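Trellow Hearing Bundle Software – for solo lawyers and small firms that defend licensed professionals 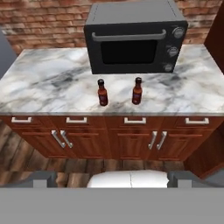
## What it is

Trellow is a desktop program for putting together hearing bundles. License defense, disciplinary boards, fitness-to-practice type work, employment panels. You drop the documents in, it paginates, indexes, bookmarks and spits out one PDF (or several, if the board has a file size limit, and most do).

Made by El-Sayed Legal Tools. Runs on Windows and Mac. No browser version. We get asked every week, no plans for one.

Current release went up 9th November. If you're on the old one, the update is free, see the bottom of the page.

## Who buys it

- Solo practitioners with board cases and no paralegal
- Small firms, two to a dozen lawyers
- In-house people at unions and professional associations
- A few expert witnesses, for their own exhibits

Big firms generally have something already. Fine. If you do 300-page bundles most of the time and the odd monster, this is the right size of tool. If you do commercial litigation with a document room, look elsewhere.

## What it does

**Pagination.** Continuous, by section, or both at once. Stamp goes bottom center by default, move it wherever. Prefixes OK (A1, A2, B1...). Late documents can go in as 47A, 47B and so on without renumbering everything behind them. You can also renumber everything. It asks first.

**Index.** Built from document titles and dates. Edit the titles right in the index and they change in the bookmarks too. Date column can be turned off. Undated documents go where you put them, not at the end.

**Redaction.** Real redaction, text underneath is removed from the file. Patient names, client initials, Social Security numbers, account numbers. Search for a name and it marks every hit for you to accept or skip. It won't find handwriting. Check handwriting by eye.

**Ciphers.** Patient A, Patient B, Witness 3. Set up the list once per case and the key prints as a separate sheet, marked confidential. The key is never included in the bundle export unless you tick the box. The box is in a different menu on purpose.

**Chronology.** Half-automatic. Pulls dates out of the documents and makes a draft table, with page references that follow the pages if you repaginate. You write the descriptions. It does misread dates from faxed chart notes, so read it thru before it goes anywhere.

**Split export.** Give it a size limit and it breaks at document boundaries. Volume cover sheets made for each part, with the page range on the front.

**OCR.** Built in, English only for now. Spanish is being worked on – no date for it.

## What it doesn't do

- No e-filing. It makes the PDF, you file the PDF
- No time tracking or billing
- No video or audio exhibits. You can put a placeholder page in with a reference number, many people do
- No legal advice, no form letters, no deadline calculator. Your board's rules are your board's rules

## Specs

| | |
|---|---|
| Windows | 10 or later, 64-bit |
| Mac | Last three major versions |
| Memory | 8 GB, more is better for scans |
| Disk | Roughly 1000 MB for the program and OCR files |
| Max pages per bundle | No fixed limit, slows down on very large color scans |
| Input | PDF, Word, JPEG, PNG, TIFF, saved email files |
| Output | PDF, PDF/A |
| Internet | Only for activation and updates |

Email attachments come in as separate items right behind the parent email. You can lock them together so they don't drift apart when you reorder.

## Where your files go

Nowhere. Everything stays on your machine or your own server. No cloud copy, no upload for OCR, no usage tracking. We can't see your case files and can't recover them either, so back up.

Case files can be password protected. Lose the password and it's lost. We have had that call more than once and it isn't a nice call.

Shared folders work but only one person can edit at a time. Second person gets read-only and a message saying which computer has it open. If that computer crashed, the lock clears by itself after a few minutes.

## Editions

**Trellow Solo.** One user, 2 computers. All the features above except shared folders and firm templates.

**Trellow Office.** Priced per seat. Shared folders, firm templates, cover sheets with your letterhead, and a central list of standard section headings so everybody's bundles look the same.

**Dornamholm add-on.** Works with either edition. Comparison tool for disclosure: load the board's bundle and your own, and it flags pages that are in one and not the other, plus pages that are nearly the same. The nearly-the-same part is what people buy it for. Catches chart notes with a line added, a different fax header, a missing signature block. You still have to look at them and decide if it matters.

**Grarkus templates.** Set of section layouts for common case types:

- nursing
- medical and dental
- pharmacy
- teaching
- accounting
- real estate
- general employment

Each one is a folder structure, index format and cover page. Free with Office, small charge with Solo. Not approved or endorsed by any board. Adjust to local rules before you rely on them.

## Pricing and license

Yearly license, 52 weeks from the day you activate, not from the day you buy. So if you buy in December and don't start til the new year, you lose nothing.

When it runs out the program goes read-only. You can open, print and export existing cases, can't make new ones or edit. Nothing is deleted. Renew and it picks up where it was.

Prices are on the order form and change by number of seats. Nonprofits and legal aid offices, write first, there is a lower rate. Law school clinics get Office free for clinic cases.

Refunds: within the first month, no form to fill in. After that, no, unless something is broken and we can't fix it.

## Installing

1. Download the installer from your order email. Link works three times. Need more, ask.
2. Run it. On Mac you may have to allow it in security settings.
3. Paste in the license key, dashes included.
4. Let it download the OCR files. Do this on office wifi and not at the courthouse.
5. Open the practice case and export it once, to check that your printer and PDF viewer are happy.

Moving to a new computer – deactivate on the old one first (Help menu, Deactivate). If the old one is dead, email us the key and we clear it by hand, usually same day.

## Common questions

**Can I open a bundle made in other software?**
As a PDF, yes. Bookmarks come across. It can split on the bookmarks back into separate documents, works well if they were done properly in the first place.

**Can I take old page stamps off?**
If they're text, mostly yes. If they're part of a scan, no. You can cover them with a white box, and the new stamp goes on top. Some panels don't like that, so ask.

**Do hyperlinks in the index work after printing to PDF again?**
Depends on the printer driver. Use Export, not Print. This is the most common support question we get.

**Can opposing counsel open it without Trellow?**
Yes, it's a normal PDF.

**Why is the page number wrong on landscape pages?**
Turn on "stamp by reading direction" under Page Setup. Off by default becuase older bundles depended on it. Will probably change in the next release.

**Can I use it on an iPad at the hearing?**
The exported PDF, sure, in any reader. Not the program.

## In this release

- Late page numbering (47A etc.) now works inside locked email groups
- Redaction search handles hyphenated last names
- Index no longer drops the last row when it falls exactly at the page end
- Faster opening on network drives
- Cipher key sheet can be printed with or without the case number
- Fixed: volume covers showing the wrong range after a reorder

Known problem: TIFF files with mixed page sizes can come in rotated. Rotate by hand for now, fix is on the way.

## Updating

Help menu, Check for Updates. Close your cases first. The first time you open an old case it gets converted and a copy of the original is kept in the same folder with "old" on the end. Keep that until the hearing is over.

Office customers – update all seats the same day. A converted case won't open on an older seat.

## Support

Email only, weekdays. Put the version number in the subject line (it's under Help, About). Do not send us client documents. If we need to see a problem, reproduce it in the practice case and send that, or send a screenshot with the names blocked out.

If you have a hearing in the next two days, write HEARING in the subject line and it goes to the top.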